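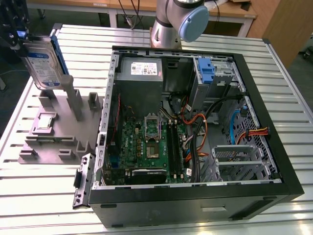 Segunda de recolha. Cheguei tarde, café na mão, e a Siiri Adomaitis já tinha 8 episódios gravados. Nomes decentes nos ficheiros, ao contrário dos meus. Tarefa desta ronda do Plitico: mexer em peças de um desktop. Disco, memória, processador. Tudo por teleoperação, tudo gravado, o modelo que aprenda depois.

Ponto da situação: 461 episódios bons. A meta são 2000. Pois.

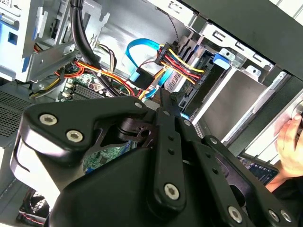
Vista do pulso, dentro da caixa. Cabos por todo o lado.

Os cabos são o que mais me preocupa. Mudam de sítio de episódio para episódio e eu quero isso nos dados, senão a política decora um único arranjo e depois estampa-se no primeiro computador diferente. A Reet Krūmiņa acha que devíamos começar com tudo preso e arrumado. Discutimos ao almoço, ficou empatado. 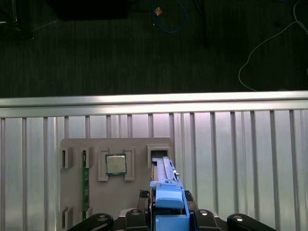

Passei a tarde a rever etiquetas. Chato mas tem de ser. Temos 3 categorias: sucesso, falha, falha com recuperação, e a última é a que vale ouro e a que toda a gente marca mal. Outra dúvida, onde acaba um passo e começa o seguinte? Com a ponta azul mesmo junto à abertura escura do suporte, eu ainda chamo aproximação, a Siiri já chama inserção. Nesta vista os dedos tapam parte da base, por isso revejo sempre com a câmara fixa ao lado. Demora o dobro. Ficou decidido: inserção só conta a partir do contacto. Vou ter de remarcar o lote Strazds inteiro, que alegria.
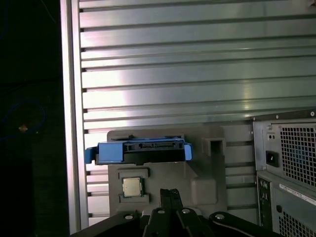 Disco na base, processador logo abaixo, garra quase fechada.

Amanhã: variar a posição da base, trocar de operador a meio da sessão, e copiar tudo para o disco do Cleltport antes que encha outra vez. Se alguem tiver um bom script para sincronizar timestamps de duas câmaras, mandem. O meu perde frames e já não o posso ver à frente.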